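Ticket 990: Grey bin, Handale bench
Status: open (again)
Opened: January 5, 2023
Category: Storage, loosely speaking

Reported: the big metal bin won't sit flat and drifts towards the edge of the worktop. Anything left in it slides to the low side and sulks there. First raised in November and closed as "moved bin".

Tried so far:
Moved bin.
Moved bin back.
Folded card under one corner. Lasted 2 days, then the card went for recycling.
Asked Pinosance for the proper stand. Quoted 16 weeks, which I admire as a piece of confidence.

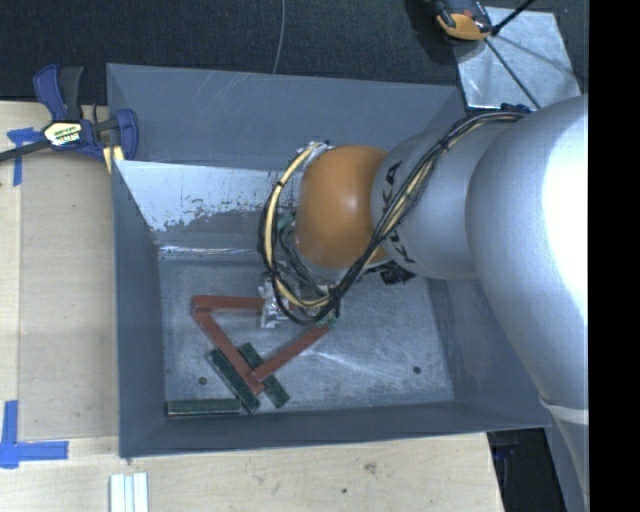
Bin partly on the worktop, three reddish-brown bars on the floor of it.

Update: the scratches on the bottom are cosmetic, so please stop opening tickets for them. Zimeo say the bin is rated for 800 kg. It has never been asked to hold more than a few bars and somebody's lunch.

Next: Barbu to send rubber feet. Until they come, keep the bars low, don't lean on the rim, and leave the card where it is.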